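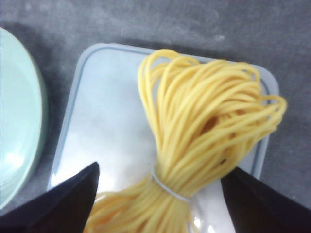 Jarosław Gajewski: Vote totals for the July athlete of the month poll stopped at 406 on my end. The Clulow goalkeeper's bar has not moved since noon.

Support: Confirmed. The count query was reading a cached table. Cache cleared, totals now refresh every 30 seconds.

Jarosław Gajewski: Refreshing now, but the Galbraith midfielder dropped to 315 after the reload.

Support: Duplicate ballots from one session were being shown before filtering – 7 removed. The lower figure is correct. Polling stays open until 9 p.m.

Status: pending, awaiting recount export

Related tickets
Nekstead roster page shows last season's numbers
Jorard match report missing second-half goals
Ballot button inactive on older phones

Contact support | Back to top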